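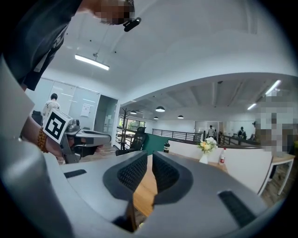
Duas garras manuais à mesa; a do operador leva o cubo marcador no topo.

Galeria – Demonstrações com garra manual

Esta página reúne imagens do nosso trabalho sobre aprendizagem de manipulação a partir de demonstrações humanas. O método, a que chamamos Sisum, dispensa a teleoperação: a pessoa segura a garra, executa a tarefa com as próprias mãos e o sistema regista a trajetória e a abertura dos dedos. Os dados servem depois para treinar uma política que corre num braço fixo.

A primeira versão foi descrita por Candela Sotomayor na sua tese de mestrado e usava uma única garra. A versão atual aceita duas em simultâneo, o que obrigou a rever a estimação de pose. O cubo com padrões a preto e branco dá uma referência visual comum: quando uma garra entra no campo de visão da outra, a posição relativa entre as duas pode ser corrigida diretamente. Sem essa correção, o erro acumula-se nos movimentos mais longos e as demonstrações com cruzamento de mãos ficam inutilizáveis.

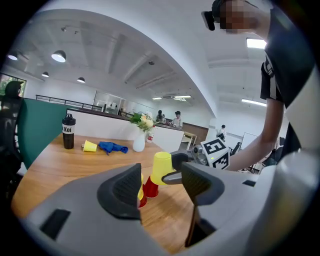

Grupo de Manipulação e Aprendizagem – Laboratório Wallen

Copos amarelos e vermelhos, virados ao contrário e empilhados na mesa de madeira, entre os dedos abertos da garra. O empilhamento de copos é a tarefa de referência do projeto. Os copos são leves e deslizam com facilidade, e um pequeno desvio na aproximação basta para derrubar a pilha.

O conjunto de treino desta tarefa tem 400 demonstrações, feitas por cinco operadores. Para a avaliação fizemos 100 ensaios com posições iniciais que não aparecem no treino. A política treinada com a correção por marcadores completou 83 desses ensaios; sem a correção, 61. A maior parte das falhas restantes ocorreu ao largar o segundo copo.

Aurelio Sepúlveda é responsável pela calibração e pelo código de sincronização. O conjunto de dados, com o nome Sadeter, ficará disponível em abril, juntamente com os ficheiros de calibração. As gravações em que os marcadores ficam tapados durante mais de 2 segundos vão numa pasta separada.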